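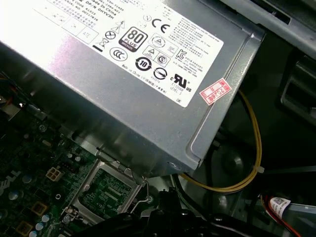
The label on a power supply, with its 80 PLUS Bronze badge.

August
By Endang Purba

The Dawber Label Maker, Reviewed After One Summer of Labeling Everything

I came to label makers the way people come to sourdough. There was a drawer, the drawer had cables in it, and one evening I found myself holding a black adapter with no clue what it belonged to. It went back in the drawer. The next morning I ordered a Dawber.

The Dawber is a handheld thing, shaped like a TV remote that let itself go. It has a real keyboard, in alphabetical order, so anyone who has spent a life learning to type gets to start over. The screen shows one line at a time. The tape comes in cartridges that snap into the back with a good firm click, the most satisfying moment in the whole experience, and I have opened and closed that hatch more often than I needed to.

Printing is quick and quiet. You type, you press the big green button, it hums, and out comes a strip with an inch of blank tape on either side of your word. You can turn the margins down in the settings. The setting resets every time the machine goes to sleep, and it goes to sleep if you look away to think about how to spell "miscellaneous."

The letters are crisp. I will give it that without a fight. Black on white at the medium size is readable from across my kitchen, and the small size still holds up on a spice jar. The largest size is for people who want FLOUR to be visible from the street. There are also frames and symbols, 40 of them, among them a snail, a trumpet and two kinds of umbrella. I wanted an arrow. It has one, and it points left.

Adhesion is where I have opinions. On glass and smooth plastic the tape stays put and looks like it came from the factory. On cardboard it holds for a week or so and then lifts at one corner, like an eyebrow. On the freezer bins it gave up overnight. I tried the tougher tape, which costs nearly double, and it stuck so well to the lid of my rice container that I now own a rice container for life, whatever I end up keeping in it.

The backing paper deserves a paragraph of complaint. It is split down the middle, which sounds helpful, and the split is so fine that I could only find it with my reading glasses on and my patience still intact. My sister, with better nails, had no trouble at all and told me so.

Before this I had the Mustside, the cheap one with the dial you squeeze. It made raised white letters on a colored strip and took all afternoon to spell "batteries." I was fond of it. It also never needed batteries, while the Dawber eats them like popcorn and doesn't come with a cord. There is a socket for one. The cord is sold separately by Grivmont, who seem to be the same company in a different hat.

There is an app too, called Zustent, and it wants your location in order to print the word "socks." I used it for an evening. It does let you type on a normal keyboard, and the preview matches what comes out, so if you have a lot to get through it may be worth telling a stranger where you live. I went back to the alphabet.

Has it changed my home? The pantry looks like a small, anxious pharmacy. The cable drawer is sorted, apart from the adapter, which now carries a label reading UNKNOWN in bold with a trumpet next to it. My husband has labeled the dog's bed DOG, and the machine has had to live on a high shelf since.

I'd buy it again, with the better tape, and with a cord in the same order – the batteries alone will pay for it by winter. If your labeling needs stop at one box of holiday lights, a marker will do fine. I own several. They're in the drawer marked PENS.

Rating: 4 out of 5, one off for the keyboard.

Filed under Household. Read 1,436 times.

Contact | Copyright Endang Purba, all rights reserved | Back to top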